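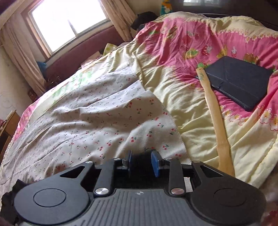
Printed bedding with cherry and fruit motifs, lying rumpled on a bed.

Druvon opens bedding exchange for families in June

The home textile shop Druvon will open a bedding exchange in its Umitz store this June. Families can bring sheets, blankets and comforters which they do not use any more, and take home other pieces in the same number. The service is free of charge.

Many homes keep more bedding than they need. Children grow, they receive a bigger bed, and the cheerful prints with cherries, strawberries or cupcakes stay in the cupboard for years. Druvon wishes that these pieces come back into use while they are still good.

The exchange begins with a stock of 200 pieces, collected together with the laundry company Van Wyk. Every piece is washed by Van Wyk and checked for holes and weak seams before it goes on the shelf. Pieces with small damage are repaired in the store's own sewing room, where edges and piping can also be sewn again.

Visitors are kindly asked to follow these rules:

Bring clean and dry bedding only.
Each family can exchange up to 8 pieces in one visit.
Pillows and mattresses are not accepted.
Sets should be folded together, with the size written on a paper.

Pieces which nobody has chosen after 14 weeks will be given to Hirkon, a workshop that makes bags and cushion covers from used cotton.

In the afternoons the store will also show how to make a child's bed with mixed prints, for example a cream sheet with small cherries under a comforter in pale yellow and pink. The demonstration starts at 2 o'clock and no booking is necessary.

More information is available at the service desk of the Druvon store in Umitz.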